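Testers wanted: Clumel tabletop arm kit

Nalletti is looking for up to 30 people to try the Clumel kit at our Inenthorpe workshop in July. You'll set jobs for the arm, such as picking up a mug and putting it down in a chosen square, and tell us where the instructions lose you. No experience with robots needed. 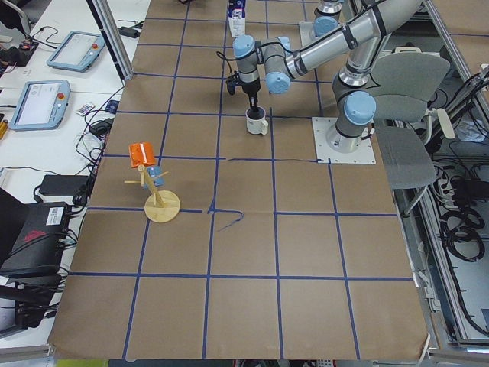
What you get

$300 for two half-day visits, plus lunch and parking. Kohei Kikuchi will be on hand for the first visit.

Who can apply

Anyone 19 or over who can read a manual in English. Left-handed testers are especially welcome.

How to apply

Send a short note to Agnes Imrie, Nalletti, by Jun 6, 2026. Tell us which mornings or afternoons suit you.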